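件名: Re: [kurashi-ml] コーデュロイの畳み方、「立てる収納」は本当に効くのか

前回の投稿を読みました。長いので、気になったところだけ引用します。

> Stiluraの収納講座で習った三つ折り+立てる収納に切り替えてから、
> ズボンの引き出しが見違えるほどすっきりしました。
> コーデュロイも同じやり方で大丈夫だそうです。畝があるぶん
> 滑らないので、むしろ綿のチノパンより立ちやすいと聞きました。
> 一本5秒で畳めます。ベッドの上に広げて、半分、三つ折り、
> 以上。アイロンも要らなくなりました。
> みなさんもぜひ試してみてください。

水を差すようで申し訳ないのですが、どうも鵜呑みにできません。

まず「一本5秒」。裏返しを直して、ポケットの袋を中に押し込んで、股のところを揃えて、それから半分です。うちの乾いた洗濯物は片脚だけ裏返った状態で上がってくることが多く、そこから始めると5秒では片脚も終わりません。講座で使う服は最初から表向きで、形も整っているのではないでしょうか。測るなら、洗濯かごから出したところから測ってほしいです。

次に、畝があるから立ちやすいという話。畝どうしが噛むのは確かで、重ねたときにずれにくいのは私も認めます。ただ、噛むということは、曲がったまま噛むということでもあります。端が少し斜めになっていると、あとから引っ張っても直らず、結局ほどいてやり直しです。チノパンなら手のひらで撫でれば済むところが、コーデュロイだと済まない。細畝ならまだしも、太畝は三つ折りにした時点で座布団のような厚みになって、引き出しの高さに収まりませんでした。

ウエストがゴムのものはさらに面倒です。
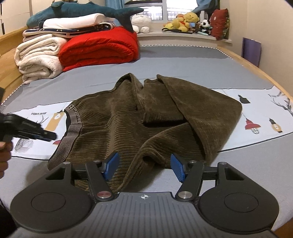 ゴムの部分は縮もうとするので、そこだけ幅が狭くなり、腰から下の布が余って波打ちます。三つ折りの図解はたいてい、きれいな長方形の布が前提になっています。腰が縮んで裾が広がったものをどう長方形にするのか、前回の投稿にも、講座の紹介文にも書いてありませんでした。ゴムを伸ばして畳めという人もいますが、手を離せば戻ります。

私のやり方は地味です。

1. ベッドに置いて、まず裏返りを直す。
2. ウエストを持って二回振る。強く振ると裾が顔に当たります。
3. 左右の脚を重ね、股の出っ張りを内側に折る。
4. ゴムのほうから裾に向かってゆるく巻く。
5. 巻いたものを浅い箱に寝かせて入れる。

立てません。巻くだけです。ゴムを芯にしてしまえば、縮んでいても困りません。見た目は講座の写真に負けますが、出したときに横一本の折り筋がついていないので、朝そのまま穿けます。巻くと毛が寝るという意見があるのも知っています。うちの三本では気になりませんでした。三本しか試していないので、強くは言いません。

アイロンが要らなくなったというのも、もう少し聞かせてください。三つ折りで詰め込めば折り筋はつくはずです。筋がつかなくなったのか、筋があっても気にしないことにしたのか、どちらでしょう。後者なら私も同じなので、責めるつもりはありません。

それから箱の件。別の方が薦めていたTasanceの仕切り箱を、29センチ幅のほうで買ってみました。一つ1000円。巻いたズボンが四本入る計算でしたが、冬物だと三本できつくなります。仕切り板は外して、いまは靴下の引き出しで使っています。箱自体はしっかりしていて、悪い品ではありません。「これで引き出し問題は解決」という薦め方に乗った自分が悪いです。Padenovの布箱を使っている方がいたら、側面がへたらないかどうか教えてください。買う前に知りたいです。

ついでに、畳む場所のこと。前回の投稿では「ベッドの上が一番」とありましたが、私はここにも疑いがあります。広さは確かに一番です。でもマットレスは沈むので、手で押さえて空気を抜こうとすると布ごと沈み、角が決まりません。それに、ベッドに出した洗濯物は、畳み終わる前に電話や鍋に呼ばれると、そのまま寝る時間まで残ります。うちではそうなったものを椅子に移し、翌日また椅子からベッドに戻しています。テーブルが空いているなら、テーブルのほうがましだと思います。空いていたためしがないので、私もベッドで畳んでいますが。

立てる収納そのものを否定しているわけではありません。Tシャツは私も立てていますし、探しやすくなりました。コーデュロイ、とくに腰ゴムのものまで同じ手で片づくと言われると、本当に一か月続けた人の話が聞きたくなるだけです。9月に入って秋物を出した方も多いでしょうから、次の洗濯を二、三回したあとで、引き出しの中がどうなっているか報告していただけませんか。整えた直後の様子だけでなく、急いで一本抜いた朝の様子も知りたいです。隣が倒れてこないかどうか、そこが一番気になっています。

追伸: 過去ログの279番に、裾をゴムの中に差し込んで留める方法が出ていました。試した方はいますか。ゴムが伸びそうで、まだ手を出していません。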